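Gripper comparison on the chess board: pictures and notes

Flestdale workshop, page updated 7/22/20

This page collects pictures and short notes from our comparison of two grippers, the Hamel and the Butstead. Both have two fingers and both fit the same arm. The longer tables are in the project folder, and I do not repeat all of them here. I wrote these notes mainly for people who will use the arm after us and want to know which gripper to put on it, with which settings.

We started in March with wooden blocks. The blocks were too easy. Each gripper could take them at almost any height and any angle, and the results looked nearly the same in every column. A chess set is more difficult in a useful way: the pieces have different heights, they are narrow at the neck, and they have neighbors. When a finger opens too wide, it pushes the piece in the next square. With blocks we never saw this problem, as we always placed them far from each other.

1. The corner squares

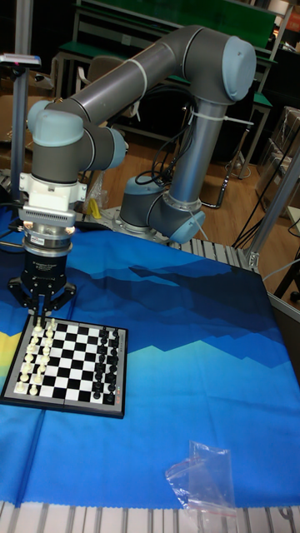 The approach is always straight down. In the first weeks we tried an inclined approach with both grippers, with the idea that the fingers could come in from outside the board and stay away from the second row. It was good for the corner and bad for all other squares, so we gave it up. With the vertical approach the program is also simpler to read. There is one height for travel, one height for the pawns, and a separate height for each kind of tall piece.

The opening before the descent is the setting which took most of our time. The Hamel allows us to stop the fingers at any position, and we finally stayed with 28 mm. At this opening the fingers pass on both sides of the piece and still leave a little space for the neighbor. The Butstead has only fixed steps. The step below is too narrow for the base of a king, and the step above touches the neighbor if the board has moved even slightly. We used the wider step and accepted the touches, and they are counted in the table as "contact, piece still standing" or "contact, piece fallen".

Please pay attention to the direction of the fingers. Turning the wrist by a quarter changes which neighbors are in danger. In the starting position a pawn stands in front of each back-row piece, and there are more pieces to the left and right of it. The corner piece has one side completely free, and this is why every session begins there. If the corner does not work, it makes no sense to continue to the middle of the row.

2. Force

Both grippers have a force setting, but the scales cannot be compared directly. On the Hamel we use 8. Lower values hold a pawn without difficulty, but the tall pieces can turn a little between the fingers while the arm travels, and then they are put down inclined. Higher values gave us no advantage that I could find in the records. On the Butstead the lowest setting is already strong. It never dropped a piece during the travel, I must say this in its favor. It also closes faster, and if the piece is not exactly in the middle, the first finger that arrives pushes it toward the other one with a small knock. For a heavy object this would be of no importance. For a bishop it is sometimes enough to tilt it.

3. Finger tips

The tips decide more than I expected. The narrow tips can go down between two rows, and the wide ones hold better once they are there. We tried the wide tips of the Butstead first as delivered and later with a thin layer of rubber. The rubber helped the grip and made the fingers thicker, so the clearance became worse again. I would be interested to see somebody make a narrow tip for the Butstead. The screw holes are standard, and the drawing is in the folder.
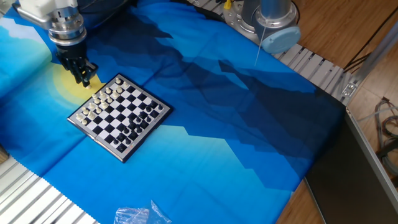
Gripper over the upper-left corner of the board, white pieces nearest to the arm.

4. Position of the board

The board stands at an angle to the table. We left it so on purpose, because in daily use an object will seldom be parallel to the axes of the robot. The program takes the corners of the board, calculates the squares from them, and turns the wrist to the same angle. After a new placement we teach the corners again. This takes a few minutes with the Parkimley controller, and longer with the old one, where each value must be entered by hand.

The board is the folding type, and the seam across the middle needs a short remark. If the two halves are not pressed completely flat, the squares next to the seam are higher than the program believes. The finger tips can then come down too far in relation to the piece. Press the seam with your hand before each session. I forgot this more than once and had to repeat the measurements.

The board lies on a printed cloth with dark and light blue areas. A cloth is softer than the bare rails of the table, and it can also move. Folds under the board are to be avoided. Folds in other places do no harm to the gripping, as far as we could see.

5. Controllers

I changed the controller only once, between the first and the second half of the work, and I ran the same list of moves with both. The final positions were equally good. The difference is in the small stops: the Parkimley goes through the travel height without a full stop, and the old controller waits at each point. For the complete list of moves we measured 18 minutes with the Parkimley. For the old one I have no fair number – we had to interrupt it for a loose connector, and later there was no time to do it again.

6. What is in the records

In total the log has 3556 lines, one for each attempt, with both grippers together. Every line gives the gripper, the type of piece, the square, the opening, the force and the result. An attempt is "good" only if the piece was lifted, carried, put down and left standing with no contact to a neighbor. I know that this is strict. Somebody who only wants to clear a board would be satisfied with much less, and the Butstead would then look better than it does in our tables.

The knights are listed separately. Their shape is not the same from all sides, and the result depends on how the person who set up the board turned them. In the later sessions we turned all of them to face the opposite side. The earlier lines are marked with a star and should not be mixed with the others.

7. For the next user

If you work with small objects that stand close together, take the Hamel, opening and force as written above, and begin at a corner. If your objects are heavier and have space around them, the Butstead is the stronger tool and its faster closing will be welcome. Change the tool length in the program when you change the gripper. The two are not equally long, and the arm has no way to notice it.

Check the cables at the wrist before you let it turn fully to either side. Leave enough free length for the turn, and go through the movement once at low speed.

Still open: narrow tips for the Butstead, the old controller without interruption, and the squares at the seam, for which I have too few attempts. New pictures will be added to this page under the same numbers.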